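Speaker notes - "Please Let Go of the Blue Thing: Planning for Desktop Teardown"
Brimness workshop, Tuesday, November 26, 2024. Slot is short. Skip the history of robotics, they were there for it.

SLIDE 1. Title. Say hello, say Bomska pays for my coffee and the planner is called Plikonetti. Don't explain the name. There is no explanation.

SLIDE 2. What we ask the software to do: find the drive caddy, decide how to grab it, get it out without taking the rest of the computer along. Hardware people may nap until questions.

SLIDE 3. Perception. Wrist camera view. Let them look at it before talking. Bare ribbed aluminum is a mirror with ambitions, and the glare lands mid-panel. Our depth estimate used to report a hole there. The planner, being trusting, would plan through the hole. Fix was dull: mask saturated pixels, mark them "unknown" and make unknown expensive. Blue plastic, on the other hand, segments beautifully. Thank whoever picked blue.
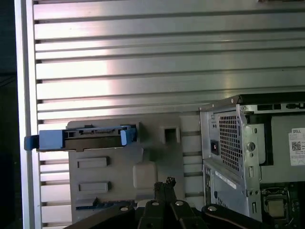
Xolani Ngcobo objected at the dry run that making unknown space expensive only moves the problem, and that on a shiny enough part the planner will decide everything is expensive and sit there. Fair. It did sit there. We now cap the cost and ask for a second viewpoint before giving up, which he calls "sulking with extra steps." Keep that line, give him credit.

SLIDE 4. Numbers, quickly. 2,381 planned grasps in the log, 267 rejected by the collision checker before anything moved. I went through the rejections by hand in January. 189 were correct. The others were the checker being afraid of the gripper's own fingers, thanks to a padding value somebody typed in as a placeholder. (Me. Pause for laugh, accept silence.)

SLIDE 5. Cables. This is where the talk gets less cheerful. A chassis is rigid and a planner likes rigid. A SATA cable has a shape today and another shape after you brush against it.
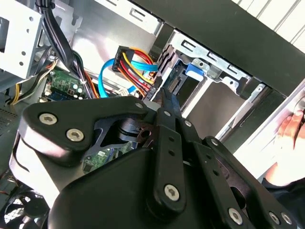 So we stopped modeling cables as objects and treat them as a fat region with a slow-down rule: inside it, cut the speed, watch the wrist force, back out along the path you came in on. Crude, but you can read the code in one sitting, and I have sat through the alternative.

SLIDE 6. Tooling. Replay viewer is called Yáñez. Scrub the timeline, see what the planner believed next to what the camera saw. Best thing we built, took the least time, draw no lesson from this. Demo if the projector behaves. If not, go to backup video and talk slower.

SLIDE 7. Still broken: latches seen edge-on, stickers mistaken for edges, re-planning after a person moves the case. Questions. If asked about learning-based grasping, say "yes, we're looking at it" and point at the next speaker.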